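Rustmont's winter market moves indoors for the rest of the season

Thursday, February 5, 2026

After a good many chilly mornings out on the square, the Rustmont winter market is moving into the old Nellitz hall, and we couldn't be happier for the growers and bakers (and for our own toes!).
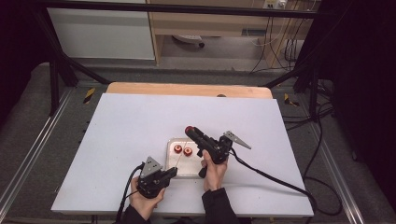 Doors open at 9 every Saturday through the first week of June, with 19 stalls signed up so far, among them Paredes Orchard with its late-keeping apples. Parking is free behind the hall until 11, and the Planditz bus stops right across the street. 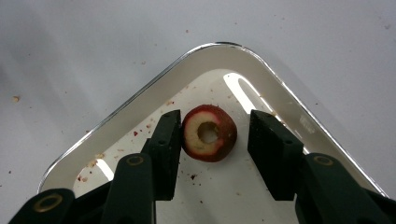
A cored slice of apple, with red skin still on it.

Dogs are welcome on a leash, and please do bring your own bags.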